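Relldale opens folding room for returned denim

Monday, January 31, 2022

The clothing reuse scheme at Relldale has moved its folding and sorting work out of the Sketthorpe depot and into a furnished room at Westomgate. The change took effect this month, after a trial in December. Jeans and other heavy cotton trousers are the first garments to be handled there, with knitwear to follow once the shelving is in.

Under the new procedure each pair is checked at the waistband, the belt loops and the pocket edges before it is folded. Faults in those places account for most rejections, according to the scheme's handling notes. Trousers that pass are folded lengthwise, then across, and laid flat. Damaged pairs go back to Sketthorpe for repair or for cutting into cloth.
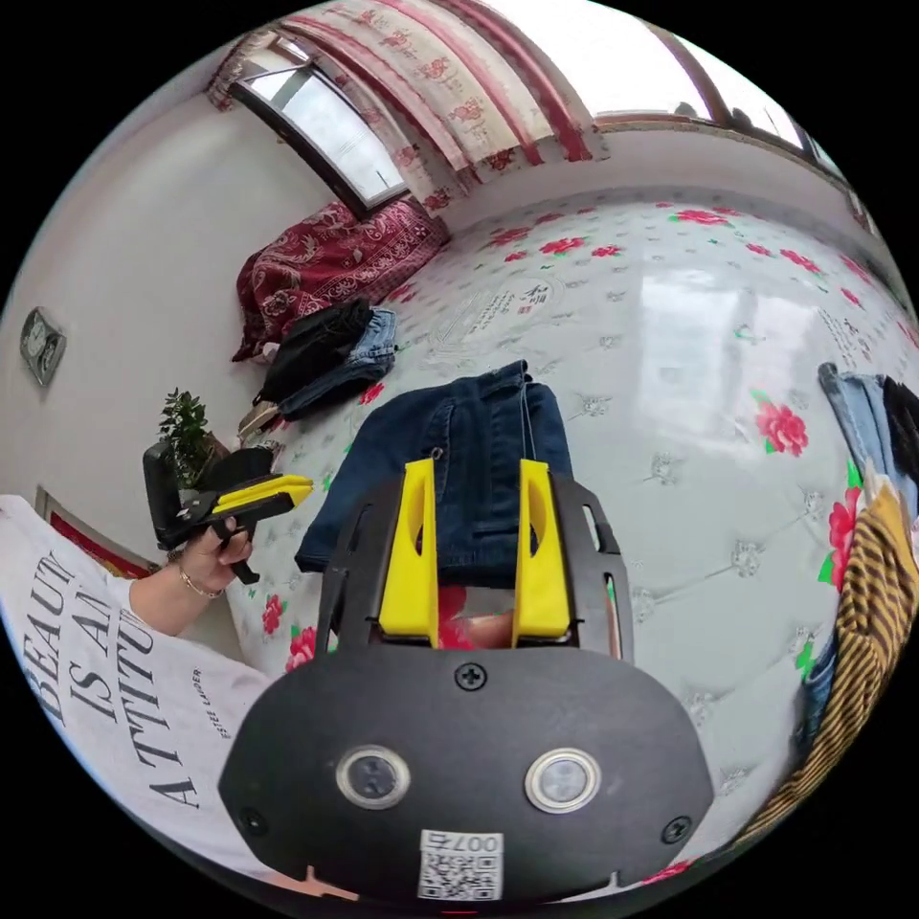

Folding is done on a bed. The depot used trestle tables, which staff found too narrow for larger sizes, and the legs had to be folded twice before the seams could be lined up. A mattress gives more width and holds the fabric in place while the second fold is made. The drawback is height: a bed is lower than a bench, and shifts at Westomgate have been limited to 2 hours for that reason.

"The tables were fine for shirts," said Zbigniew Ziółkowski, who runs the sorting side. "Denim is stiff, it slides off, and then you start again."

Batches are limited to 11 pairs – the number that fits in one of the scheme's standard crates without the lid lifting. Labels are now attached to the crate and no longer to each garment, a change requested by the Wasilewska shop, which takes most of the finished stock.

Nikola Górecki, responsible for stock records, said the target for the first full month was 100 crates. Creased pairs will still be pressed at Sketthorpe, where the steam equipment remains.

Donations should continue to be left at the Sketthorpe depot. The Westomgate room has no public counter and cannot accept bags at the door. Collection days for Relldale are unchanged.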